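December
Sinéad Hanrahan and Diarmuid Hanrahan

4. Hanging small laundry

Folding has had most of the attention in work on household chores. We chose hanging, a job that takes a person a few minutes and little thought. Two arms with two-fingered grippers worked over a wooden table, with a cloud-shaped hanger suspended from a rail above it and small clips along its lower bar. The socks were low-cut and came in more than one color. A sock had to be picked up, brought to a clip, and left hanging there without help. We ran 135 attempts under the Tuline controller and 70 under Breathnach, with the same starting layouts for both. 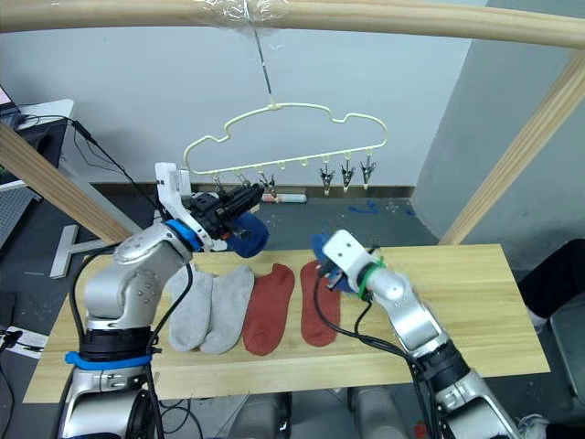
4.1 Where attempts failed

Picking up was rarely the trouble. Both controllers lifted a sock from the table in nearly every attempt. Most failures came at the clip, where the cloth has to go between two small jaws while something else holds them open. The hanger also moves. It hangs from a cord, so a push at one end swings the other, and a controller that plans from where the clip was a moment ago will miss it. Tuline finished 41 percent of its attempts and Breathnach 36 percent. We do not read much into the gap -- the second set is small.

The wrist views were more useful than the head view for this step, although the fingers take up much of them.

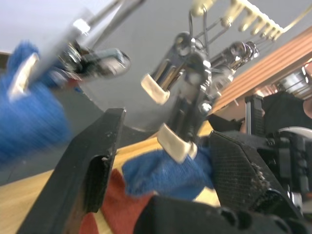
Sinéad Hanrahan argued during review that a finished attempt is too generous a measure, and that a sock hung by one corner of its cuff should be scored as half a chore, as it would be at home. We kept the simpler score and report hanging quality separately.

4.2 Time

A finished attempt took 495 seconds at the median under Tuline. We stopped every run at 900 seconds. At that pace the system is not ready for a household, and the Sustton trials of shop-floor sorting reached much the same view.
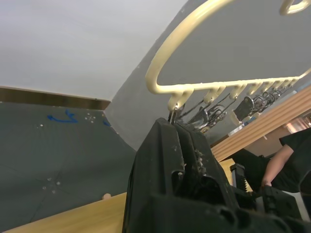

Figure 3. Wrist view of the gripper near the hanging bar.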